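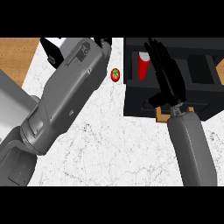
Ticket 771: kitchen demo playing up before the open day
Posted by Nives Longo, Friday, 9.20 am

Hi Kaan, me again, sorry! I was running through the Ornorari kitchen demo for the visitors and the right hand keeps stopping short of the red cup in the cabinet. It's the simulated two-arm one, Hullon build 161, on the big screen in the foyer. I've restarted it twice (and had a coffee in between) and it does the same thing whether I start from the menu or from the saved session. The left arm seems happy enough.

I did change one thing yesterday, which was to put the playback speed up so the school group wouldn't get bored. Could that be it? We've got 20 of them coming at two and I'd love to have something to show!

Reply from Kaan Bayram, 10.05 am

Could well be. Put the step limit back to 800, it gets halved when you touch the speed slider (daft, I know). Then reload the scene from the Gato folder, not the Bellini one, and send me a grab with the hand over the cabinet.

Nives Longo, 10.40 am

Done both, and the grab's below. Cup still in its compartment, fingers off to the right of it, no contact yet. Is that where you'd want the hand to be before it goes in?
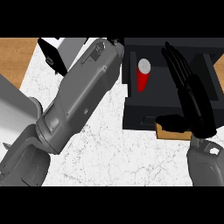
Still to do before two o'clock

- Kaan to check the start pose against his copy
- Me: lock the speed slider, find the spare mouse

Status: open
3 comments | 2 watching
Contact the demo desk | Back to top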